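Packaging Diary: What Our Group Threw Away in November
Term project report, Badari Hall study group

Our question was pretty simple: how much of the plastic that came through our shared workroom could have been skipped? We kept everything for the whole of November, then dumped it out and sorted it by hand on the big white table. I thought it would fill one box. It filled three!

We ended up with 73 pieces. Bags were the biggest group at 25, and the rest were wrappers, sleeves, lids and those tiny bits you peel off and forget. Everything together weighed 400 grams, which sounds like nothing until you see how far it spreads out.

Sorting was slower than I'd planned. Soft bags were the worst – they crumple up, they cling to each other, and you can't tell what size they are until you flatten them. Clear wrappers were nearly as bad (so shiny under the ceiling lights that I kept missing the printing). We changed our system halfway through and started doing colored plastic first, then clear, then the small stuff. I wish we'd done that from the start.

Our drop-off point, Tirora, only takes soft plastic that's clean and label-free, so 62 percent of our pieces qualified by number. The rest went in the regular trash, and I felt kind of bad about that.

If I did this again I'd write down where each piece came from on the day it arrived. By the end we were guessing, and the "source" column in our table has a lot of blanks – sorry about those. 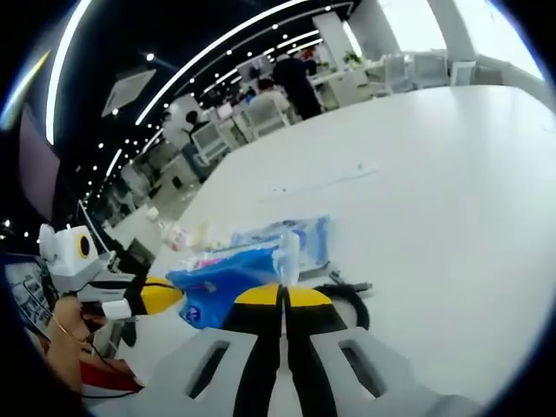
Figure 1. Blue bag and clear wrapper on the sorting table.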